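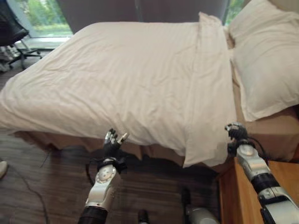 A bed with a cream duvet and a large white pillow

Presenters wanted for history and literature weekend

The Perketti Center in Cutedstead is looking for presenters for its October weekend on immigrant letters and diaries. Talks run 10 minutes, with time for questions. 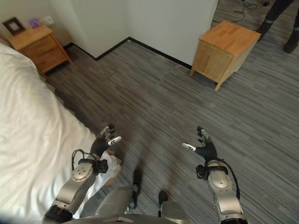

Photo: Boonyarit / Perketti Center

Graduate students and independent researchers are welcome. Send a title and a one-page summary by 10/7/21 to the Sinier Room office - late proposals go on a waiting list. Presenters attend free.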